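Minutes of the maintenance meeting, folding cell 3
Sirnden workshop, March, start 14:10
Chair and notes: Gervasio Troncoso
Present: cell operators, maintenance, one person from Setiawan by phone

1. Minutes of the last meeting
Accepted with one correction. The spare cable set was ordered from Fimik, not from Ikix.

2. Condition of the two arms
The hour counter shows 3340 hours. Both arms passed the joint check. The screws of the rail between the two bases were tightened again, and maintenance will mark them with paint so that a loose one is easy to find.
The cables were discussed for a long time. On both arms the cable makes a loop at the gripper and then follows the white link down to the big joint. Operators want a shorter loop, but Setiawan warned that a short loop pulls on the connector when the wrist turns fully. Decision: the loop stays, and one more clip will be put on each link.
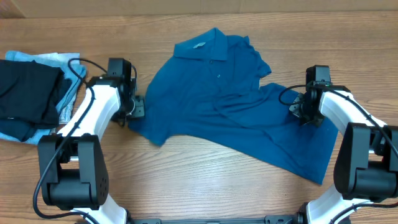

The clip must not sit on the joint housing itself. Maintenance will try it first on the left arm and let it run one shift.

3. Polo shirts
Shirts are more difficult for the cell than towels. The program looks for a sleeve first, and when the other sleeve is folded over, it often takes two attempts. In the last count the cell finished 1362 pieces before a person had to help. The operators asked if the starting position can be less strict. Setiawan will look at the settings and answer by e-mail.

4. Finger pads
The pads are changed after around 1000 hours. Maintenance proposed to check them also every week, with the gripper open, and to clean the pattern with a dry brush. No alcohol – it makes the rubber hard. Agreed. 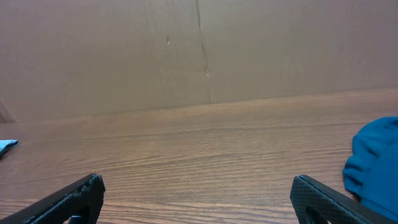 The gap between the open fingers shall be measured on the same occasion and written in the cell book. If left and right gripper differ, the cell is stopped and maintenance is called.

5. Table and background
The cardboard behind the table is still the temporary solution. Ikix offered a painted panel, but the price was not clear, so the point is moved to the next meeting. Until then please do not lean anything against the cardboard. The wrist cameras were set up with it where it stands now.
One operator reported reflections on the table top in the afternoon. Maintenance will test a matte film on one half of the table.

6. Tasks
Clip on left arm: maintenance
Paint marks on rail screws: maintenance
Starting position for shirts: Setiawan
New page for finger gap in the cell book: G. Troncoso
Written price for panel: G. Troncoso will ask Ikix

Meeting closed 15:05. The next one is in April, same room.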